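Robot demonstration (teaching by showing)

Robot demonstration is a way of teaching a robot a job by having a person do it through the robot's own arms.

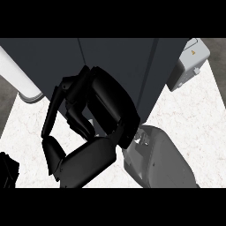
There are two main methods. In hand guiding, the teacher takes hold of the arm and moves it through the task while the joints record every turn. In remote control, the teacher works from a distance, often wearing gloves or a headset, and the robot copies each movement. Remote control also works in simulation, so a whole kitchen can be practised in without a single scratched cupboard!

Opening a cabinet is a favourite early task, and a surprisingly rich one - the fingers must find an edge, curl and pull along the path the hinge allows. At Plodcombe, the Mistside project gathered 252 demonstrations of household jobs, 100 of them on doors and drawers. Its teachers worked in turns of 15 minutes.

The Laing method, used in Clarik software, asks for 4 slow demonstrations before any at full speed. Small slips are often kept, as a recovery from a missed grip can teach the robot a great deal.

See also: Remote handling; Learning by imitation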